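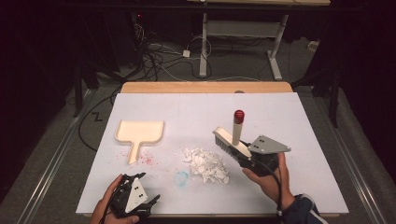
How do I get candle wax and old polish off a secondhand table without ruining it?

Posted in Home Care by Rosulik, Thursday, January 23, 2025
Viewed 2373 times

Hello everyone, I hope this is the right section (I put it in Furniture first and it got moved). In December I bought a dining table from a family who were moving out of state, and I love it to pieces, but it came with some history. There is candle wax along one side, mostly white with a bit of dark red, and the whole top has a sticky feel that I think is years of spray polish. If I lean on it in short sleeves my arms come away tacky!

I don't know what kind of wood it is. The seller thought oak but wasn't sure. It is heavy, medium brown, and the finish looks shiny in the middle and dull at the two ends where people sat. I paid $215 for it so it isn't an heirloom, but I would be very sad to wreck it. I have tried a damp cloth, which did nothing, and then stopped because I got nervous. My mother-in-law says mayonnaise. Is that a real thing? I would also like to know if I have to refinish it afterward, as I have no garage and two cats.

Thank you in advance, and sorry this got so long.

Huanca
Member, 1682 posts

Congratulations on the table! Please don't be nervous, this is a very fixable problem and you have already done the smart thing by stopping.

Do the wax first. Put a few ice cubes in a plastic bag, wrap it in a dish towel so it doesn't drip, and hold it on the wax for a couple of minutes. Then lift the wax with the edge of an old plastic card, held nearly flat, going with the grain. Most of it should pop off in chips. Don't use a butter knife - I did that on my own sideboard years ago and I still look at the scratch every morning when I get the cereal out. Brush the chips up before you go any further or you will grind them right back in.

The dark red worries me a little more, as candle dye can soak into a worn finish. Get the wax off and see what is left. It may be nothing.

For the sticky layer, mix a small squirt of plain dish soap into a bowl of warm water, wring your cloth out until it is barely damp, and do one small area at a time, drying as you go. You will need to change the water more often than you think. If that only gets you halfway, odorless mineral spirits on a soft rag will take off old polish and generally leaves a cured finish alone. Test it underneath first, open the windows, shut the cats in another room, and lay the rags out flat outside to dry when you are done. Never leave them balled up, they can catch fire.

As for the mayonnaise, people use it on white water rings, and sometimes the oil does help those. It won't do a thing for wax or stickiness except make you want a sandwich.

You may not need to refinish at all. Once it is clean, let it sit a few days and then rub on a thin coat of paste wax. My guess is the dull ends will come up nicely, though if the finish is worn right through to bare wood there, that is a different job and you should come back and ask.

Stotov
New member

hair dryer and paper towels. low heat. worked on my coffee table

Lustau
Moderator, 3794 posts

Huanca has covered it beautifully, so I will only add a word about the hair dryer. It does work for the last thin film of wax, after the ice, but keep it moving and keep it on low. If your table has an older shellac finish, heat will soften it or turn it cloudy, and so will anything with alcohol in it. You can check with a cotton swab and a drop of rubbing alcohol somewhere hidden, like the inside of the apron. If the spot goes soft or gummy, it is probably shellac, and I would skip the dryer altogether.

And do switch to a plain dry cloth for dusting from now on. I know the lemon sprays smell wonderful (I grew up with them, the whole house smelled like that on cleaning day) but they do build up.

Let us know how the red spots come out. I have moved the mayonnaise discussion to its own thread, as it was getting rather lively.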